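Brodo Transcript and Credential Evaluation: Frequently Asked Questions

What does Brodo do?
Brodo converts academic records issued outside the United States into a course-by-course report that an American admissions office can read. The report lists each course, its credit value in semester hours, and a letter grade equivalent. It does not rank the applicant or predict admission.

Which report do I need?
Applicants to graduate programs usually need the course-by-course report. The general report states only the degree and its US equivalent, and is meant for employers. Check the program's own page before ordering — an upgrade after release is billed as a new order.

How do I submit my transcript?
The issuing institution must send it directly, either through its electronic records system or in a sealed envelope with the registrar's stamp across the flap. Copies uploaded by the applicant are used to open a file. They are not used for evaluation.

My school has closed or merged. Who issues the records?
In most countries the records pass to the successor institution or to a state archive. Send the full name of the school and your years of attendance to Urmas Luik in Archival Requests. The oldest register he has worked from dates to 1894, so age alone is rarely an obstacle.

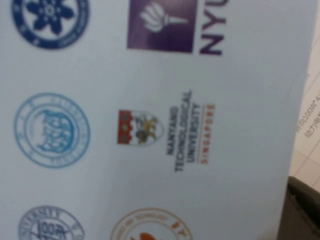
Can one report be sent to several universities?
Each order includes delivery to one recipient. Further recipients can be added from the account page at any time while the file is active, and every recipient receives the same version of the report.

How are grades converted?
Conversion follows the scale printed on the transcript, read against the country tables maintained by our evaluators. A mark of 70 may be an A under one national system and a C under another. Where an institution changed scales during your enrollment, each term is converted under the scale in force at the time. Records issued before 2000 are checked by a second evaluator.

Do you accept translations I made myself?
No. Translations must be complete, literal, and in the same layout as the original. Japanese records may be sent untranslated; Kanako Morikawa's team in the Chiba office handles them in-house.

How much does a rush order cost?
The rush fee is $79 on top of the report price. It shortens evaluation time only. It has no effect on how quickly a registrar releases documents, and it is not refunded if records arrive late.

When is the busiest period?
Files opened in November and December take longest. Volume drops again by March.

I disagree with the result. What can I do?
File a review request from the account page and attach the syllabus or grading regulation that supports your position. Reviews are assigned to Yvette MacDonald — the original evaluator does not take part. One review per report is free.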